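Coursework > Creative Writing > Final Project Reports > Yuzhen Tian

The Gate at Uvden: report on a short fantasy story

My project was a fantasy story of 2,000 words with one main fight in it. Lloyd, a retired swordsman, is sent to hold the gate at Uvden against riders from Meltton. I wanted to find out how much of the fight could be told through what he feels in his hands and feet, and how little through the names of sword strokes. 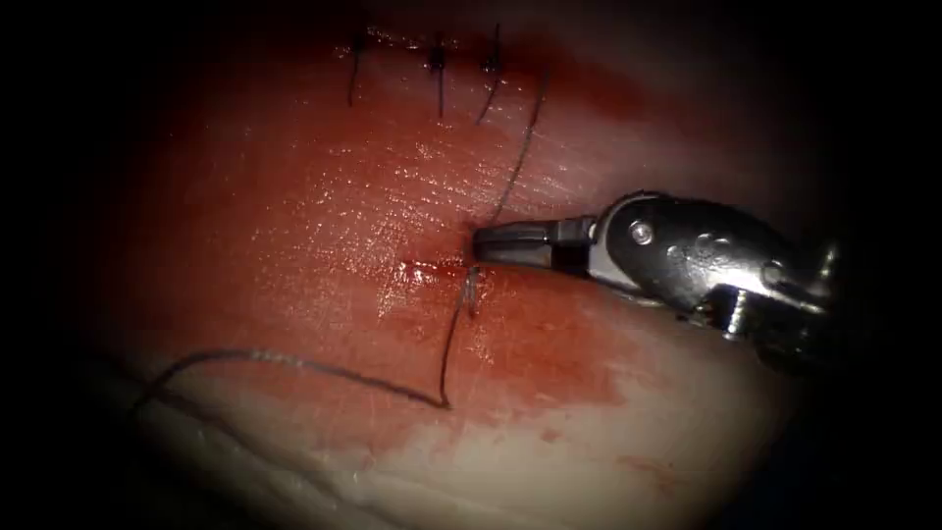 Fig. 1. Closed instrument jaws beside the suture, near the middle of the tissue.

The first draft was finished in December and came to 1,670 words. The fight took up more than half of it. My reading group at Istville said they lost track of who was standing where, and two of them thought Lloyd had been killed on the second page. I drew a plan of the gateway and rewrote the fight from it, giving each rider one way in.
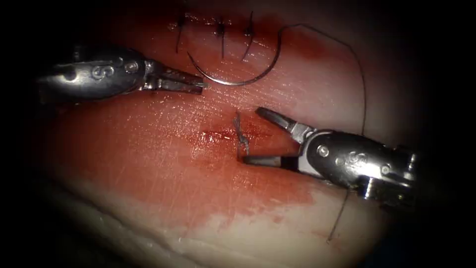
I also cut most of the old words for armour. I kept "mail" and "helm" and dropped the rest. The riders now speak before they fight, which slowed things down, but readers could tell them apart by voice. One rider has a cough. It was put in as a marker for me and I meant to take it out - the group asked me to leave it.

After the fight Lloyd has a cut along the forearm and the healer at the gate closes it. This was the hardest part to write. In the first draft the healer was just a kind woman with a needle, and the page read like a rest between two better pages. 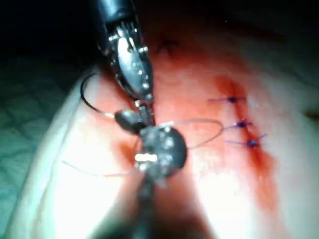 The healer in the second draft has no name and hardly speaks. I wanted Lloyd to be more afraid of her than of the riders, so I gave him only her tools to look at. The one he watches longest is dark and glossy, with a thick shaft, and a white shine on the smooth oval part below the joint. He looks at that shine so that he does not have to look at the blood. The passage is 80 words long and has no speech in it.

Endings were a problem throughout. I tried one where the gate falls and one where the riders go home, and neither suited Lloyd.

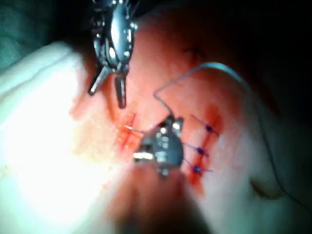 The version I handed in stops while the healer is still at work. Lloyd asks whether the gate held and she does not answer. Her pincers are open in a V just over the wound, with nothing between them, and the last line is him waiting for them to close. I changed that line more than any other. Three readers liked it and one wanted to know about the gate.

If I had more time I would rewrite the opening ride, where Lloyd still explains too much about the war. The full text and the plan of the gateway are in the appendix, from page 36.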